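29 de junio de 2019 — cuaderno de taller, esmaltes

¡Por fin abrimos el horno y estoy contentísima! La hornada con la frita de Prino salió mucho mejor que la de febrero, que todavía me duele cuando paso por delante de la estantería. Llevaba toda la semana pensando en los bordes: cómo conseguir un filete amarillo verdoso que no se coma el blanco del centro.

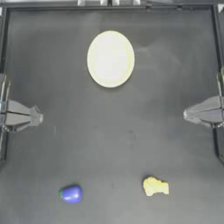
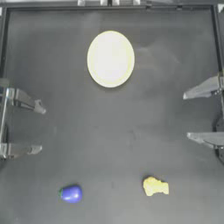 Plato blanco con filete amarillo verdoso, sobre fondo oscuro.

Para los platos de prueba seguí la receta Lazarević con dos cambios: menos óxido de cobre en el tono del filete y una segunda pasada de pincel, muy aguada, cuando la primera ya no brilla. El blanco, por inmersión, cuatro segundos contados en voz alta (sí, en voz alta, es la única manera de que me salga igual).

El cono de la balda de abajo cayó un poco más que el de arriba. Lo de siempre con el Ruteck, aunque la diferencia es pequeña y creo que se arregla subiendo la última balda. Mantuve la meseta unos 20 minutos.

De las baldosas de Greston, dos con pinholes, las dos de la barbotina vieja. El resto, una maravilla — sobre todo el celadón, que por fin hace charco en las incisiones.

La libreta de hornadas va por la página 2,103 si sumo los tomos antiguos. ¡Qué barbaridad!

Pendiente:
— tamizar otra vez el blanco, malla más fina
— probar el filete sobre gres con chamota
— pedir conos
— lijar bases antes de apilar nada

Entradas recientes
Celadón sobre incisiones: segunda tanda
Limpieza de baldas y engobe refractario
Hornada de febrero: qué salió mal
Barbotina vieja, ¿se puede recuperar?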